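七月，晚上，窗户全开着

今天终于把书房那一堆东西开始装箱了！从早上醒来就一直在想这件事，咖啡喝到一半就坐不住，跑去把折叠好的纸箱从阳台搬进来，一只一只撑开，屋里马上就是那股纸板味，干干的，有点像小时候新学期发课本的味道。我一直很喜欢这个味道，别人说搬家最烦的是打包，我倒是从上个星期就盼着了。

先说书。我本来打算按作者装，装了半箱就放弃了，因为大开本的画册和小开本的文库本放在一起，中间全是空，怎么塞都晃。后来改成按尺寸装，一下子就顺了：最厚最重的平躺在底下，书脊朝外，上面立着放一排薄的，缝里塞旧毛巾和袜子。毛巾真是好东西，比报纸强，到了那边还能直接用。书一共登记了178本，都写在那个绿皮本子上，写到后来手酸得不行，可是翻着翻着又停不下来，有好几本我完全忘了自己买过。Hauksdóttir那本讲北方灯塔的书居然在柜子最里面！我去年还到处找，以为借出去没还，差点又买一本。坐在地板上看了二十多页才想起来自己是在收拾东西。

中午随便吃了碗凉面，黄瓜切得很粗，醋放多了，还是全吃光了。吃完接着弄厨房的杂物。碗盘我用的是老办法，竖着放，像唱片那样一只挨一只，每只之间垫一张厨房纸，箱底铺一条旧浴巾。玻璃杯先在里面塞一团纸，再用T恤裹起来。那套Rellmont的汤碗我裹了两层，蓝边的，已经停产了，碎一只就真的少一只。裹好以后轻轻摇了摇箱子，一点声音都没有，心里特别舒坦。

下午的重头戏是封箱。这件事值得好好写一段，我今天才算摸到门道。以前我总是箱盖一合就拉胶带，结果两片盖子中间不是翘起来就是错开一条缝，胶带贴上去皱成一团，撕又撕不掉。今天学乖了，先把两片盖子对齐，用左手整个手掌压平，压住不动，右手再拉胶带，从箱子侧面下来一掌宽的地方起头，慢慢走过中缝，到另一头再折下去一掌宽。速度一定要慢，一快就起皱。用的是那种半透明的棕色宽胶带，Drotix的，一卷能用很久，拉的时候声音特别响，刺啦一声，楼下的狗都跟着叫了两声。
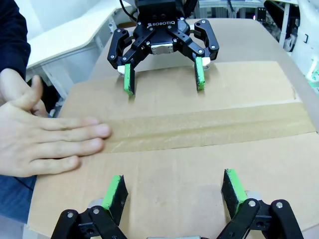 贴完一道以后我会用指甲背沿着边再刮一遍，把里头的气泡赶到两边去。重的箱子底下要贴三道，中间一道，两边各一道，像个“川”字；轻的一道就够了。第一只箱子我贴得很紧张，第四只开始就有节奏了，压平，起头，走，折，剪，连呼吸都跟上了。剪胶带的时候记得把胶带头折一个小角，不然下次抠半天，指甲都要抠秃。这个小角我前三次都忘了，第四次想起来，得意了好久。

封好的箱子都在侧面写字，不写顶上，因为摞起来以后顶上什么也看不见。我用粗的黑笔写房间，用细笔在下面写里面有什么，写得越具体越好。以前写过一箱“杂物”，搬完以后那一箱在角落里放了整整两年，谁也不敢打开。今天有一箱我写的是“书房，小书，剪刀，相册，台灯的灯泡，那只木头鸭子”，光是读一遍就觉得很高兴，像在给未来的自己写信。

说到木头鸭子，本来是想送人的。翻过来一看，底下还贴着旧价签，811，连货币单位都没有，也不知道是哪里的钱。大概是很多年前在Clilberg的集市上买的，那天下雨，摊主用一张旧地图给我包起来，地图我也留着，就夹在相册里。这么一想又舍不得了，于是鸭子跟着走，地图也跟着走。收拾东西最慢的地方就在这里，每样东西都要跟你说几句话。可是我喜欢这种慢，平时哪有机会把自己的东西全部拿在手里过一遍呢。

也不是样样都留。旧充电线清出来一大把，有些接口我连见都没见过，全部放进要回收的袋子。过期的调料倒了，瓶子洗干净晾在水池边，孜然还剩半瓶，闻了闻没味道了。三件起球的毛衣，剪成抹布，正好可以垫在画框之间。还有一摞说明书，里面有一本是上一个电饭锅的，那个锅早就不在了，说明书还平平整整的，跟新的一样。

四点多有一阵太阳斜着照进来，地板上全是碎纸屑和胶带的小尾巴，我就躺在中间歇了一会儿。书架空了以后，墙露出来一块比别处白，屋子里说话有一点回音。我对着墙唱了两句，还挺好听！柜子背后找到一只耳环、一枚硬币和一支没墨的笔，耳环是我以为丢在车上的那只，另一只我一直没舍得扔，现在总算凑成一对了，当场就戴上，戴着继续干活。

傍晚把装好的箱子沿着墙摞起来，重的在下，轻的在上，最多三层。纸箱这东西我现在真的有感情了，买的时候说每只能承重20公斤，我没那么贪，书箱都只装到八分，上面再用毛巾补平。装得太满，盖子鼓起来，胶带就贴不平；装得太空，上面一压又会塌。盖子合上去刚好是平的，手掌拍一拍，声音是闷闷的“咚”，那就对了。我后来每封一箱都要拍一下，拍上瘾了。

晚饭煮了速冻饺子，因为锅只留了一口，碗只留了一只，筷子一双。坐在最矮的那摞箱子旁边吃，把醋碟搁在窗台上，风吹进来很凉快。东西少了吃饭反而特别专心，饺子是白菜馅的，平常觉得一般，今天觉得好吃极了。吃完二十分钟就把厨房擦完了，台面上什么都没有，擦起来一溜到底，太痛快了。

明天要弄的先记在这里，省得睡一觉又忘：衣柜里冬天的被子用压缩袋，袋子在阳台的桶里；画框要先用抹布隔开再立着放，不能平放；花盆今晚先不浇水，明天早上搬的时候会轻一点；胶带还要再买两卷，剪刀千万不要再封到箱子里去（今天已经封进去一把了，就是上面写着的那把，懒得拆，用的是厨房剪刀）；螺丝和小零件装进信封，信封贴在对应的架子板上；浴室的东西留到最后。

手上全是纸板的灰，洗了两遍还有一点涩，右手虎口被胶带座磨红了一块，腰也酸。可我现在一点都不困，刚才关灯以后又爬起来，光着脚去书房看了一眼那排箱子，顺手又拍了一下最上面的那只。

水壶忘了留在外面，明早得先把那一箱拆开。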